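Home | Articles | Interviews | Habits | Contact

PROCRASTINATION AND THE SIZE OF THE FIRST STEP

14 shares | 3 comments

Feng-yi Wei keeps records of when people start things. She is less interested in when they finish. For 11 years she has run short courses on delay for adults in work, first at the Jarach Centre and now under her own practice, Ustorow, and each person who attends fills in a start log for 26 days. An entry has three parts: the time the task was meant to begin, the time it did begin, and what was done in between.

"People arrive with a theory," she said when we spoke on a Thursday morning. "They say they are lazy, or that they work best under pressure. I ask them to put the theory to one side and write down times."

The archive now holds 977 completed logs. Wei defines delay as the gap between the intended start and the first physical action on the task. Thinking about the task does not count, and neither does making a list. Opening the document counts if something is typed in it.

Her main finding concerns how tasks are worded. Where the entry named an outcome ("sort out pension"), the gap was usually longer than where it named an action ("find the pension letter"). She does not claim this as proof of cause. People who word things clearly may be quicker starters anyway, and the logs cannot separate the two.

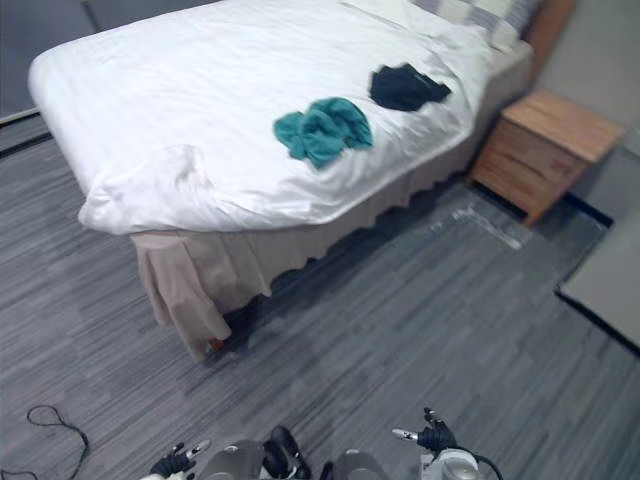

Household jobs behave differently from paid work in the logs. They seldom have a fixed start time, so Wei asks people to set one, even if it seems silly. They also tend to be written down under a heading that is too large. "Tidy the bedroom" is a common entry and a poor one, in her view, as it does not say where the hands go first. Take a bed that has been made, with a crumpled teal green heap of cloth left on the duvet. The usable entry is "pick up the green thing". Whether the rest of the room follows is recorded separately.

I asked whether this was simply the old advice to break a task into small parts. Wei said it was close, but that the old advice is often applied to the whole task.

"Someone will spend an evening dividing a tax return into 25 parts. That is a delay with a ruler. I only want the first part. The second can be written when the first is done."

Ryan Fothergill, who teaches the evening groups with her, is more cautious about the method. He has found that it works poorly for tasks people have good reason to avoid.

"If the log shows the same task put off every day, I stop asking about wording," he said. "I ask whether they want to do it at all. Some of them cross it out."

Wei accepts the point. A crossed-out task is entered in the log as closed, with the date, and is not counted as a failure. The next version of the form, which she calls the Rindberg sheet after the street where it was drafted, will have a column for it.

She keeps a log herself. The longest gap in it belongs to a dental appointment.

COMMENTS (3)

Jakab
Does making the phone call count if you hang up before they answer? Asking for my own log.

M. in Leeds
Tried the wording change at work. "Write report" became "type the title". I did type the title. The report is still a title, but it has been two days and not two weeks.

tallpines
I'd like to see the form. Is there a copy to print?

Interviews | Older posts | Newer posts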